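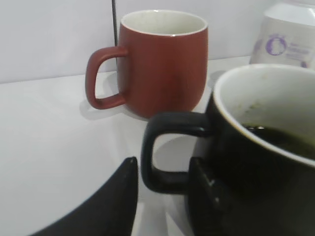
Nieminen has confirmed that its Grovura coupe will go into limited production, two years after the car was first shown as a design study. The company made the announcement on April 24, 2019, at its assembly plant in Esirville, and said orders would open in June. The morning was a low-key affair by the standards of the performance car trade, with no stage and no light show. Guests were given a briefing over coffee, and a terracotta-red mug, matte on the outside with an off-white glaze inside, is close to the colour Nieminen has picked for the launch cars. The company calls the paint Kiln Red. It will be offered in a matte finish only, with the cabin trimmed in a pale cream leather.

The Grovura is a two-seat, mid-engine car with rear-wheel drive. Its engine is a twin-turbocharged V6 mounted behind the seats, paired with a dual-clutch automatic gearbox. A manual will not be offered. Nieminen said it had tested one in an early prototype but could not package the linkage without moving the fuel tank, and the change would have meant repeating much of the crash program.

The company is not quoting power or top speed until certification is complete. It did give a kerb weight of 1012 kilograms without fluids, a figure it said was measured on a pre-production car fitted with the standard seats and the lighter of the two wheel designs. Air conditioning was included in that figure. The optional audio system was not.

Much of the weight saving over the design study comes from the body. The show car had aluminium doors and a steel rear subframe. The production version uses carbon fibre for the tub, roof and doors, and the subframe is now aluminium. The front and rear bumpers are moulded plastic, which the company said would keep repair costs down after minor parking damage.

The styling has changed less than expected. The low nose and the sharp crease along the flank are carried over, as is the wraparound windscreen. The camera pods on the show car have been replaced by conventional door mirrors, and the headlights are taller to meet lighting rules. The rear wing, which was fixed on the study, now sits flush with the engine cover and rises at speed. It also tips forward under heavy braking.

Buyers who want a louder car will have to pay for it. The standard exhaust has a valve that stays closed at low engine speeds, and a titanium system without the valve is on the options list. Nieminen said the titanium system would not be sold in markets where it fails the drive-by noise test, and it has yet to publish a list of those markets.

Inside, the Grovura has a small digital display ahead of the driver and a row of physical switches along the centre of the dash. There is no large touchscreen. Phone mirroring is handled through the driver's display, and passengers will have no screen of their own. The seats are fixed to the tub, and the pedal box and steering column move to suit the driver. Luggage space is limited to a front compartment, described by the company as big enough for a soft weekend bag, and a shelf behind the seats.

The suspension is by double wishbones at each corner with adaptive dampers. Carbon-ceramic brakes are standard. Steering assistance is electric, and the company said the tuning of the system had taken up most of the past winter. Drivers will be able to choose between road, wet and track settings using a dial on the steering wheel, with a separate button to soften the dampers in any mode.

Most of the development driving has been done at Eltulton, the test circuit Nieminen uses for durability work. The circuit is narrow and has a poor surface over its back section, and the company said that was the reason for going there. Prototypes have also been run on public roads in heavy disguise. A lap time has not been released. Nieminen said it would make a timed attempt with a customer-specification car on road tyres once the first examples were built, and that it would publish the onboard footage in full whether or not the result was a good one.

The Grovura replaces nothing in the current range. Nieminen's existing front-engine car will stay in production alongside it, with minor changes to trim and a revised infotainment system due later in the model year. The two cars will share a key, some switchgear and their door handles, but little else. The mid-engine car will have its own line at Esirville in a building that was used for parts storage.

That building has been refitted over the past year. Carbon tubs will arrive from an outside supplier already cured and trimmed, and will be bonded to the subframes on site. Painting will be done in the existing paint shop, which has had a booth converted for the matte finish. Matte paint cannot be polished after it leaves the booth, so any panel with a flaw has to be stripped and sprayed again. The company said this would set the pace for the whole line in the first few months.

Seventeen cars will be built in the first batch, all of them in Kiln Red. Owners of earlier Nieminen models will be offered those first, and any left over will go to new customers in the order their deposits are received. Later cars will be available in a wider choice of colours, including gloss finishes. The company has not said how many it intends to build in total, only that production will be limited by the capacity of the line and that no car will be started without a signed order.

Pricing will be announced when the order book opens. Nieminen said the car would cost considerably more than its front-engine model, and that the deposit would be refundable up to the point when the customer's tub is delivered to the plant. Servicing for the first three years will be included in the price, along with one set of replacement brake pads. Tyres will not be covered.

Right-hand drive will be available from the start, a change from the company's last new model, when buyers in those markets had to wait. Both versions are being put through certification at the same time. The steering rack and pedal box were designed to be fitted on either side, and the wipers are the only exterior parts that differ.

An open-top version has not been approved. Nieminen said the tub had been engineered with enough stiffness in the sills to allow one, and that a decision would depend on how the coupe sells. A hybrid system was also studied at the concept stage and dropped on weight grounds.

Cars for dealer display will not be supplied in the first year. Customers who place a deposit will be invited to Esirville to choose their specification and sit in a fitting buck, which is used to set the pedal position before the car is built. Passenger rides at Eltulton will be offered to deposit holders after the order book opens, subject to weather and the availability of a prototype.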